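3.2 Messaufbau und Durchführung in der Absorberkammer

Bevor wir auf die eigentlichen Ergebnisse zu sprechen kommen, möchten wir den Aufbau etwas ausführlicher schildern, denn gerade in diesem Teil haben wir selbst am meisten gelernt. Die Messungen fanden in der kleineren der beiden Kammern in Prunau statt, die uns für die Antennen des Versuchsträgers Larkthorpe dankenswerterweise über den ganzen März hinweg offenstand. Der Rumpf wurde ohne Außenflügel auf einen Schaumstoffträger gesetzt und in Schritten von 2 Grad gedreht, während die Sendeantenne fest an der Stirnwand blieb.

Die Bordgeräte liefen dabei über eine externe Versorgung, und die Kühlluft kam durch einen Schlauch von unten – eine Lösung, die wir von der älteren Zelle Whitlock übernommen haben und die sich auch diesmal bewährt hat. Nach jeweils 30 Minuten Betrieb legten wir eine Pause ein, damit die Temperatur im Gerätefach nicht zu weit anstieg. Bei geschlossener Wartungsklappe wurden dort dennoch bis zu 70 °C erreicht, was wir bei der Auswertung der Phasenlage berücksichtigt haben.
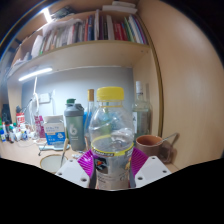
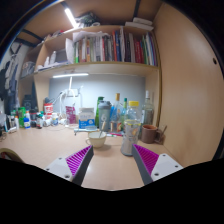 Abb. 4: Durchsichtige Flasche mit gelbem Verschluss zwischen den Greiferfingern (oben) und neben einer weißen Tasse mit Löffel (unten).

3.3 Kalibrierung und verbleibende Unsicherheit

Zur Kalibrierung diente uns eine Metallkugel, die vor und nach jeder Messreihe an die Stelle des Rumpfes gehängt wurde. Das kostet Zeit, und wir geben gern zu, dass wir anfangs versucht waren, uns die zweite Messung zu sparen. Mit dem Auswerteprogramm Momlow ließ sich aus beiden Kugelmessungen die Drift der Empfangskette bestimmen und anschließend linear herausrechnen.

Insgesamt gingen 50 Messreihen in die Auswertung ein. Die größten Abweichungen fanden wir im Bereich des Seitenleitwerks, wo Mehrfachreflexionen zwischen Rumpfrücken und Flosse auftreten – ein Effekt, der im vereinfachten Rechenmodell noch fehlt und auf den wir in Abschnitt 4 zurückkommen.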